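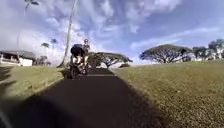
A cyclist comes toward the robot on the asphalt path, Daltdale grounds.

Print this page
E-mail this page

How to plan the budget for an outdoor path robot

This guide is for the people who must prepare a purchase of a mobile robot that will drive on shared paths: parks, campuses, holiday villages, large gardens. I wrote it after we bought ours for Daltdale. We made the budget two times. The first budget contained the robot and almost nothing else, and it was refused, correctly. The order of the steps below is the order I would follow now.

Step 1. Write down the work before you look at any robot

Take one sheet of paper and write what the robot has to do, on which path, at what hours. For us it was: carry small goods from the gate store to the upper kiosk, and on the way back record the condition of the paving. If you cannot write it in three or four lines, it is too early to ask for prices.

Then put a value next to each task. How many hours of work does it take today, and who does it? Use the real hours from your schedule and not the hours that people remember. In our case the remembered hours were much higher than the real ones, and the budget looked better than it was.

Step 2. Walk the route and measure it

Walk the whole route with a measuring wheel and a notebook. Our route is 700 meters in one direction. Write down:

- the width of the path at the narrowest place
- every slope, and every crest where you cannot see what comes from the other side
- seams, joints, drain covers and repaired places in the surface
- the height of the edge between the path and the grass
- gates, and who has the key
- places where the robot can wait without blocking anybody

Do this walk also in the busiest hour. A path with bicycles is a different path from the point of view of the buyer. A cyclist comes over a crest and is close to the robot very quickly, so the robot needs sensors that see far enough forward, and it needs to know on which side it should stay. Both of these have a price. Some suppliers sell the long range sensor as an option, and if you did not write "bicycles" in your request, you will get an offer without it.

Look also at the sun. A camera that is good in even light can have problems when it drives against a low sun, or when there are strong shadows on the asphalt, including the shadow of the robot itself. Ask the supplier to show recordings from a sunny path with trees. Do not accept only a video from a hall.

Step 3. Separate the money into four parts

I recommend one page for each part.

Part A: the machine. The base vehicle, the battery, the charger, the sensors, the cargo box or other equipment on top. Ask that every item has its own line. One supplier gave us a single total, and it took three weeks to learn that the charger was not in it.

Part B: the place. The charging point, a roof over it, an electrical connection with its own fuse, a lock, the signs on the path, small repairs of the surface. In our case 235 meters of path edge had to be leveled before the robot could use them, and this was not in the first budget at all. Your grounds department can estimate this kind of work much better than a robot supplier can.

Part C: the people. Training, the hours for supervision in the first months, and a named person who cleans the sensors and looks at the tires. If nobody has these hours in the work plan, then the robot will stand in the shed. I have seen this at a different site.

Part D: every year. Software license, mobile data, insurance, wear parts, battery replacement divided by the years of its life. Ask for the price of these things for the fifth year too. The first year is often cheaper by agreement.

Step 4. Request offers with the same questions

We asked three suppliers, Ullow, Jibrin and Skikodach, and we sent to all three the same document. This is important, because otherwise you compare a robot with a robot plus installation. Our document had the route description from Step 2, the tasks from Step 1, and these questions:

- What does the robot do when a cyclist comes toward it, and at what distance does it start to do it?
- What does it do when the cyclist comes from behind?
- Which slope can it climb with full load, and with half battery?
- What surface must the path have? Is wet grass at the edge a problem?
- Who can stop the robot, and how? Is there a button that a visitor can reach?
- Who owns the camera recordings and where are they kept?
- Which parts can we change ourselves, and which need a technician?
- In how many days does the technician come, and who pays for the travel?
- What happens with the robot if we end the license?

The last question is uncomfortable to ask but please ask it. For one of the machines the answer was that it would no longer drive at all.

We received the answers in different forms, so we copied everything into one table by hand. It is boring work for one afternoon. I would do it again.

Step 5. Ask for a trial on your own path

A trial can cost money. Put it in the budget as a separate line and agree with the supplier if it will be subtracted from the price when you buy. Ours was two weeks long, and we paid for the transport.

Prepare the trial in writing. Choose the hours, and take at least some of them when the path is really in use. Put signs at both ends of the route. Inform the people who cycle there every day, for example the staff who come to work by bicycle — they will meet the robot more often than anybody else, and their opinion is useful. Have one person walking behind the robot with the stop control and a notebook.

For each meeting with a cyclist or a walker, the person writes the time, the place, and what the robot did: continued, went slower, moved to the side, stopped. Ask for the camera recordings of the same hours and look at them together with the supplier. The picture from the robot is taken from a low place, and a crest in the path hides much more than you expect when you are used to walking there.

Do not help the robot during the trial. We moved a branch from the path on the first morning, by habit, and then we did not know what it would have done.

Step 6. Decide between buying and leasing

For a lease, the yearly amount is higher but Part D is mostly inside it. For a purchase, you need the money at once and you carry the risk of repairs. I cannot give a general rule. I made a simple sheet with the years in the columns and the parts A to D in the rows, once for each way, and looked in which year the two totals cross. If the crossing is later than the life of the battery, calculate again with a new battery included.

Pay attention to limits in a lease. One offer had a limit of 1000 kilometers in a year, and every kilometer above was charged extra. Multiply the length of your route by the number of trips and by the working days, and do not forget that the robot also has to come back.

Step 7. Keep a reserve and write what it is for

A reserve without explanation is the first thing that is cut. Write a list under it. Ours says: second charger, extra surface repair after winter, replacement of one sensor cover, additional signs. When the finance office asked about the reserve, I could show the list and the amount stayed.

Step 8. Plan the calendar together with the money

Delivery takes time, and the work from Part B must be ready before the robot arrives. We ordered the electrical connection too late and the machine waited in its crate. If your budget year closes in winter, try to have all offers in your hands by November. Ask each supplier until what day the offer is valid.

Also decide in advance when you will check the result. In the plan I put one check after the first season. The sheet from Step 1 is used again for it: the same tasks, the same hours, with a new column beside them.

What to attach to the budget request

- The task sheet from Step 1
- The route notes, with a simple map
- The four parts, one page each
- The table with the answers of the suppliers
- The notes from the trial
- The comparison of lease and purchase
- The list for the reserve

Mistakes we made

We did not ask the insurance company until after the trial. They wanted a description of the stop function and a route map, which we already had, but it would have been better to have their price earlier.

We also forgot the tires. They are a small amount, but they were needed already in the first season, and there was no line from which to pay them.

Print this page
E-mail this page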